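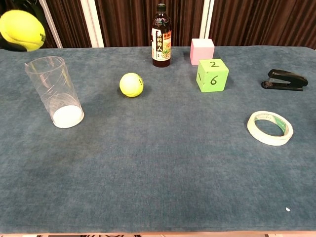 Herkivmont table felt is a needle-punched polyester cloth sold by the linear yard for covering work tables, display tables, sorting benches and exhibit surfaces. It has no backing and no adhesive. The fiber is dyed before punching, so a cut edge is the same color as the face. Slate blue is the color that sells most, and the muted blue-gray under the stapler, the tape and the brown glass bottle belongs to the same family. It has a faint mottle, with lighter and darker patches across the surface. Mottle of this kind is normal in a blended fiber and is not graded as a defect. Customers who need a flat, even color should order the Lusteck grade, listed further down.

Specifications

Fiber: 100% polyester, solution dyed
Construction: needle-punched, single layer
Roll width: 113 inches
Usable width after trimming: 106 inches
Maximum cut length: 35 yards in one piece
Colors: 13 stock colors, others by mill order
Surface: short nap, no pile direction
Backing: none
Edge finish: raw cut as standard, serged or hemmed at extra cost

Selecting a size

Measure the table top first, then decide on the drop. The drop is the length of cloth that hangs below the edge of the top. A full drop reaches the floor and hides the legs. A half drop ends near knee height and is easier to work at while seated. A flush cut has no drop and is held with clips or double-sided tape under the lip.

For a rectangular table, the cut length is the table length plus two drops. The cut width is the table depth plus two drops, or plus one drop if the back of the table stands against a wall. For a round table, both figures are the diameter plus two drops, and the corners are trimmed after the cloth is laid.

Add one inch per side for a hem. Serged edges need no allowance. Raw edges will not fray but can fuzz with heavy handling.

Do not order a seam across the top of a work surface. A seam will catch papers and small parts. The roll is wide enough to cover all common folding tables in one piece in either direction.

Laying the cloth

Unroll the cloth on the day it arrives. Felt stored folded will hold its creases, and the creases take longer to fall out in a cold room. Lay the cloth face up with equal drops, then smooth it from the center toward the edges with the flat of the hand. Do not pull on the corners. Pulling stretches the cloth on the bias and leaves a bowed edge that will not lie straight again without steaming.

If the cloth must stay in place under daily use, clip it to the table at intervals of one forearm's length. Spring clips are preferred. Staples leave marks in the table and tear the felt when it is lifted. For tops with no lip, use the low-tack strip listed under accessories.

The cloth can be steamed from above at a low setting. Keep the steamer head moving. Do not iron. The fiber glazes under a hot plate and the shiny patch is permanent.
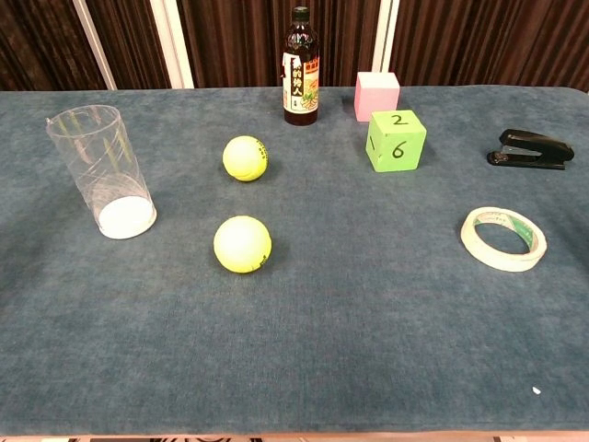 Felt is chosen over vinyl or laminate for display work mainly on account of glare and noise. A short nap scatters overhead light, so the cloth does not show a bright spot under a fixture, and objects set down on it make very little sound. It also works as a neutral ground for items of strong color. Blue-gray felt against a dark brown pleated curtain is a common pairing, with the pink cube sitting on the felt near the curtain. Gray and slate are recommended where several colors will be shown together. Red, black and forest green are recommended for metal, glass and coins. White is stocked but shows handling marks within a short period and is best kept for single events.

Friction

The nap offers more grip than a hard top. Flat-bottomed items stay where they are placed under ordinary bumps to the table. Items with small feet can tip if they are pushed sideways, as the feet sink slightly into the nap. Heavy equipment should be set on a board. Writing directly on the cloth is not practical, and a clipboard or desk pad is needed.

Care

Vacuum with a plain nozzle at low suction. A beater bar will lift the fiber and should not be used. A lint roller removes hair and thread. Blot spills at once with a dry white cloth and work from the outside of the spill inward. Most water-based spills come out with cool water and a small amount of dish soap. Oil will leave a shadow.

Raw cut cloth may be hand washed in cool water and hung over a rail. Machine washing is not advised for cuts above three yards. Do not bleach. Do not tumble dry.

Expect light shedding during the first week. It stops after two or three passes with the vacuum.

Related grades

Lusteck: the same weight with a sheared face and an even color. Stocked in slate, charcoal and black only. Suited to photography tables and judging tables.

Ngui: a heavier felt with a non-slip dot pattern on the underside. Suited to flush cuts on smooth tops. Not suited to full drops, as the added weight pulls at the corners.

Donddale: a lighter cloth for one-time use. Cut with pinked edges. Not washable.

Accessories

Spring clips, bag of 13
Low-tack strip, double sided, sold by the roll
Serging, per linear foot
Storage tube with end caps

Ordering and lead time

Cuts are made to the nearest inch and are always made slightly over. Stock colors ordered before noon ship the same day. Serged and hemmed pieces leave the cutting room every Wednesday. Pieces up to six yards ship rolled on a tube. Longer pieces ship folded unless a tube is requested at the time of order.

Dye lots vary. If several tables will stand side by side, order all pieces together and note this on the order so that they are cut from one roll. Matching to an earlier order cannot be guaranteed, but a swatch sent in with the order will be compared with current stock.

Cut cloth cannot be returned unless it is faulty. Swatches are available in all stock colors and should be checked under the lighting in the room where the cloth will be used.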